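Okay, gift wrap people, I need to talk about the new winter rolls from Skirivico because I am so happy with them!

Each roll is 210 inches long and the foxes-in-scarves print is even cuter in person (tiny mittens!!).

There's a grid on the back too. My edges have never been this straight.

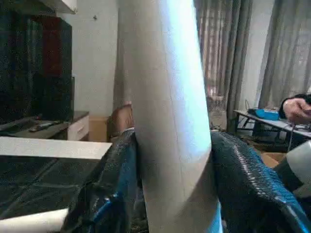
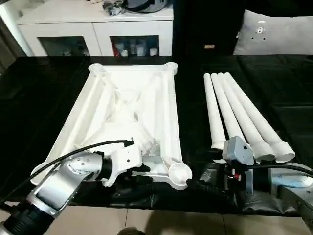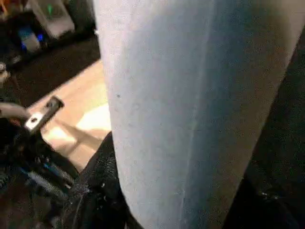
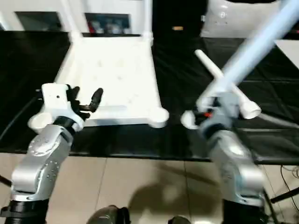

White on black, four ways.

Anahera Merrick told me to try the Vevville ribbon with it, the dark green one, and wow. It curls on the first pull.

I did eight boxes from one roll and still had a strip left for tags.

Only gripe: the sticker on the end tears the paper a bit. Peel it slowly!

Next up is the silver snowflake roll. Will post when it gets here.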